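Comparing Two Finger Sets for Picking Up Books
By Nermin Bilgin and Umut Kocabaş
June 2025

Our project compared two sets of fingers on the same parallel gripper. Set A has rounded tips. Set B, cut by Recep Öztürkmen in the Triten workshop, is flat and thinner. The task was to take the top book off a stack of two and put it down on the table.

Each set got seven tries with the wrist camera running. We moved the stack by hand between tries, and the arm started from the same pose each time.
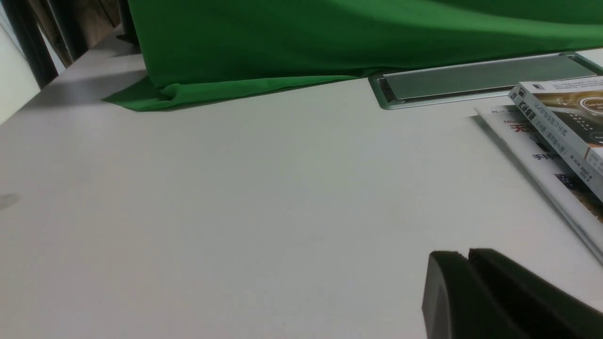 Set A lifted the book in four tries. In the others it pushed both books along the table before it closed. Set B managed six. Its one miss came from the approach angle, which we had set too steep.

The wrist camera was less useful than we hoped. Close to the table it lost the far side of the stack, so we typed in the last part of the approach by hand. Beril Sezer will repeat the test in July with a second camera.

Recent reports
Vasiliu arm: first calibration
Controller delay on the Clunda board
Soft pads or bare fingers?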